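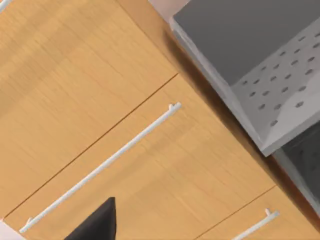
1년 넘게 회사 홈페이지를 Gevudora로 돌리고 있다는 한 사용자는 설치보다 이전 작업이 더 궁금했다고 적었다. 기존 게시판 글이 꽤 쌓여 있었고 첨부 파일 경로가 제각각이라 걱정했는데, 가져오기 도구에서 경로 규칙만 한 번 잡아 주니 나머지는 밤사이에 끝나 있었다고 한다. 다만 옛 글의 표 서식은 일부 손으로 고쳤고, 이 부분은 다음 버전에서 나아졌으면 좋겠다는 말도 남겼다.

Gevudora 웹 콘텐츠 관리 시스템

제품 개요

Gevudora는 중소 규모 조직의 홈페이지, 사내 포털, 회원제 사이트를 만들고 운영하기 위한 설치형 콘텐츠 관리 시스템입니다. 웹 브라우저에서 페이지를 만들고, 메뉴를 구성하고, 글과 파일을 올리고, 작성자별 권한을 나눌 수 있습니다. 서버에 직접 설치해서 쓰는 제품이며 데이터는 고객사의 데이터베이스에 저장됩니다.

개발 인력이 따로 없는 곳에서는 기본 제공 화면만으로 사이트를 운영할 수 있고, 개발자가 있는 곳에서는 템플릿과 모듈을 직접 작성해 붙일 수 있습니다. 템플릿 문법은 HTML에 치환 태그를 넣는 방식이라 기존 퍼블리싱 결과물을 그대로 옮겨 쓰는 경우가 많습니다.

주요 기능

페이지 편집
편집 화면과 실제 화면의 차이를 줄인 블록 편집기를 씁니다. 문단, 표, 사진, 첨부 파일, 지도, 동영상 블록이 기본으로 들어 있습니다. 저장할 때마다 이력이 남고, 한 페이지에 최근 100개까지 보관합니다. 이력 화면에서 두 시점을 골라 비교하고 이전 내용으로 되돌릴 수 있습니다. 블록 편집기가 맞지 않는 페이지는 소스 편집으로 전환해 쓰면 됩니다. 소스 편집으로 저장한 페이지를 블록 편집기로 다시 열면 인식하지 못한 태그는 HTML 블록 하나로 묶입니다.

메뉴와 주소
메뉴는 끌어서 순서를 바꿉니다. 페이지 주소는 제목에서 자동으로 만들어지며 직접 입력할 수도 있습니다. 한글 주소를 쓸 수 있으나 일부 메일 프로그램에서 링크가 끊겨 보일 수 있으니 대외 안내용 페이지에는 영문 주소를 권합니다. 주소를 바꾸면 예전 주소에서 새 주소로 넘겨 주는 규칙이 자동 등록됩니다.

권한과 결재
사용자는 그룹에 속하고, 권한은 그룹 단위로 줍니다. 읽기, 쓰기, 게시, 설정 변경을 각각 지정할 수 있습니다. 게시 결재를 켜면 작성자가 올린 글이 승인 대기 목록으로 들어가고 승인자가 확인한 뒤에 공개됩니다. 결재 단계는 3단계까지 지원합니다. 승인자가 자리를 비울 때는 대리 승인자를 기간으로 지정합니다.

다국어
한국어, 영어, 일본어, 중국어 관리 화면을 제공합니다. 사이트 본문은 언어 수에 제한이 없습니다. 번역본이 없는 페이지를 기본 언어로 보여 줄지, 메뉴에서 숨길지는 언어별로 설정합니다.

검색
본문과 첨부 문서를 함께 검색합니다. 첨부 문서 검색은 PDF와 일반 텍스트 파일에 한하며, 암호가 걸린 문서와 스캔본 PDF는 색인되지 않습니다. 색인은 기본값으로 새벽에 갱신되고 관리자가 수동으로 돌릴 수도 있습니다.

확장 모듈

기본 설치에 포함되지 않는 기능은 모듈로 제공합니다. 모듈 저장소에는 현재 297개가 등록되어 있고 무료와 유료가 섞여 있습니다. 자주 찾는 모듈은 다음과 같습니다.

Wasance 폼 모듈: 신청서, 설문, 문의 양식을 만들고 응답을 엑셀 파일로 내려받습니다. 조건에 따라 문항을 숨기거나 보이게 할 수 있습니다. 개인정보 항목은 보관 기간을 지정하면 기한이 지난 뒤 자동 삭제됩니다.

Majimbun 회원 모듈: 가입 승인, 회원 등급, 휴면 전환, 탈퇴 처리를 담당합니다. 외부 인증 서버와 연동하려면 기업용 라이선스가 필요합니다. 기본 회원 기능과 동시에 켤 수 없으므로 설치 전에 회원 자료를 내보내 두십시오.

두 모듈 모두 관리자 화면의 '확장' 메뉴에서 설치합니다. 인터넷이 막힌 내부망에서는 설치 파일을 내려받아 같은 메뉴에서 올리면 됩니다.

설치 환경

운영체제: Windows Server 또는 64비트 Linux
웹 서버: IIS, Apache, nginx
데이터베이스: MySQL, MariaDB, PostgreSQL, SQL Server
메모리: 최소 2GB
브라우저: 관리 화면은 Chrome, Firefox, Edge 최신 버전과 Internet Explorer 11

이미지와 첨부 파일이 차지하는 공간은 사이트마다 차이가 크므로 업로드 폴더는 별도 디스크로 분리하는 편이 관리하기 쉽습니다. 공유 호스팅에서도 설치는 되지만 예약 작업을 쓸 수 없는 상품이 있습니다. 이 경우 예약 게시와 색인 자동 갱신이 동작하지 않습니다. 호스팅 업체에 cron 지원 여부를 먼저 확인하시기 바랍니다.

라이선스

커뮤니티판
무료입니다. 상업적 이용이 가능하며 사이트 하단의 제품 표기를 유지해야 합니다. 질문은 사용자 포럼에서 받습니다. 게시 결재는 1단계만 쓸 수 있습니다.

표준판
서버 1대 기준 연 단위 계약입니다. 제품 표기를 뺄 수 있고 이메일 기술지원이 포함됩니다. 한 서버에서 운영하는 사이트 수에는 제한이 없습니다.

기업용
이중화 구성, 외부 인증 연동, 감사 기록, 전화 기술지원이 추가됩니다. 개발 서버와 시험 서버용 키는 별도 비용 없이 발급합니다.

판을 올릴 때 재설치는 필요 없습니다. 관리자 화면에서 새 라이선스 키를 입력하면 해당 기능이 열립니다. 계약이 끝난 표준판과 기업용은 커뮤니티판 기능으로 계속 동작하며 저장된 자료는 지워지지 않습니다. 3단계로 설정해 둔 결재선은 첫 단계만 남습니다.

다른 시스템에서 옮겨 오기

가져오기 도구는 XML과 CSV를 읽습니다. 게시판 글, 댓글, 첨부 파일, 회원 목록을 가져올 수 있고 비밀번호는 가져오지 않습니다. 회원에게는 비밀번호 재설정 메일이 발송되는데, 발송 시점은 관리자가 정합니다. 같은 회사의 구버전 제품인 Sestwood에서 옮기는 경우에는 전용 변환기가 있어 메뉴 구조와 권한까지 넘어옵니다. Sestwood에서 직접 만든 스킨은 변환 대상이 아닙니다.

작업 전에는 데이터베이스와 업로드 폴더를 함께 백업하십시오. 둘 중 하나만 백업하면 첨부 파일 연결이 어긋납니다.

알려진 제한 사항

- Internet Explorer 11에서는 블록을 끌어서 옮길 수 없습니다. 블록 오른쪽의 화살표 단추를 사용합니다.
- 표 안에 표를 넣은 글은 가져온 뒤 줄 간격이 달라질 수 있습니다.
- PostgreSQL에서 한글 정렬 순서가 데이터베이스 로캘 설정에 따라 다르게 나옵니다.
- 대리 승인 기간이 겹치면 나중에 등록한 설정이 적용됩니다.

표 서식 문제는 6월 업데이트에서 수정할 예정입니다.

내려받기와 문의

커뮤니티판 설치 파일과 관리자 설명서는 내려받기 메뉴에 있습니다. 표준판과 기업용 견적은 문의 양식에 서버 대수와 사용 중인 데이터베이스 종류를 적어 보내 주시면 메일로 회신합니다. 시험용 키는 기업용 기능까지 모두 열린 상태로 발급됩니다.

최종 수정일: 2018-04-26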